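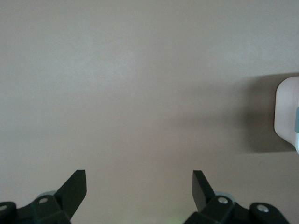
Bare and beige.

Busisiwe Visser put the seed out at seven, as her mother had done. The sparrows came first, then a pair of doves that walked about under the feeder and ate what fell.

She had promised Ayanda she would stop feeding them before April. Ayanda lived next door and said the seed brought rats. Busisiwe had seen one rat in 23 years, and it had been dead.

The goat was another matter. It had come over from the Obeidat yard in the night with a length of rope on its neck, and now it stood in the bean patch and looked at her. One of its ears was torn. She went in for a bowl of water and a knife. When she came out it had not moved.

"I'm only cutting the rope," she said.

It let her. The skin underneath was raw. She wiped it with salt water and the goat leaned its weight against her knee.

Ayanda called over the wall. "Is that theirs?"

"It was."

"They'll come for it."

"Then they can come."

Ayanda went away. A few minutes later she was back with an armful of cabbage leaves, and she passed them over one at a time.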